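3.2 Layout of the storage corner

The storage corner follows the Closcombe plan, in which a work surface and a cold-storage appliance share one wall of a small room. The plan was chosen over the galley arrangement used in our earlier work because it leaves the floor in front of both pieces clear. A two-door refrigerator with a gray finish stands at the end of the white table. Neither piece was modified for the study.

Access to the upper compartment was treated as a separate step from the transfer of goods. The upper door has no visible handle on its face, so it must be opened from its left edge, where the fingers can be placed against the side of the door and the thumb against the front.

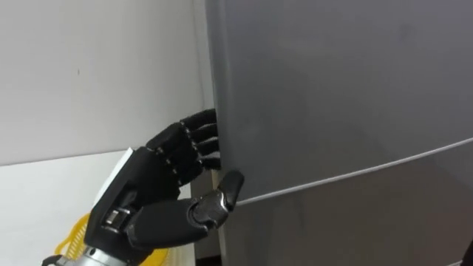
Handleless doors of this type are common in small kitchens. Rizzi and Khamphan grouped them with recessed-grip drawers, on the ground that both require the user to know in advance which edge is free. We keep this grouping. The pull needed at the edge depends on the condition of the seal and on the interval between two openings, and we report it separately in Section 4.

The approach path was fixed along the front of the table. A standing position of 800 mm from the appliance was marked during setup and used for all trials. Positions closer than 680 mm were rejected, as the door could not complete its swing.

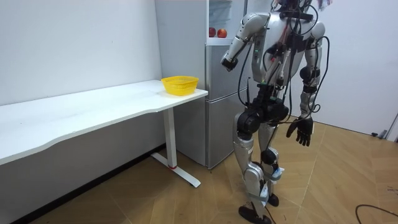
Figure 6. Storage corner: white desk, refrigerator and wood-patterned floor.

Door opening was scored on contact and release only. Contact was scored when the upper door's left edge was first touched, and release when the seal had parted along its full height. Trials in which the lower door moved with the upper one were discarded. 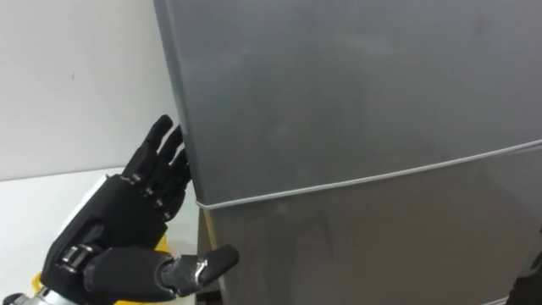
The seam between the two doors served as the height reference in all measurements. It can be found by eye from the standing position and does not shift when the feet of the appliance are leveled again. Heights taken from the floor varied between sessions and were dropped after January.

Goods were staged on the table in an open basket with two molded handles. The perforated yellow plastic type was preferred to the closed Pendano tray, which collected condensation. Round fruit was used as the standard load. It rolls when the basket is tilted, and any loss of level during the transfer is therefore easy to score.

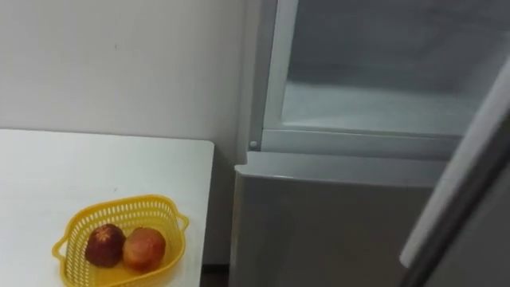

The upper compartment was cleared before each trial so that the inner floor was available across its full width. In total, 1,625 transfers were logged under the Plustemska coding scheme, with the basket returned to the table after each one.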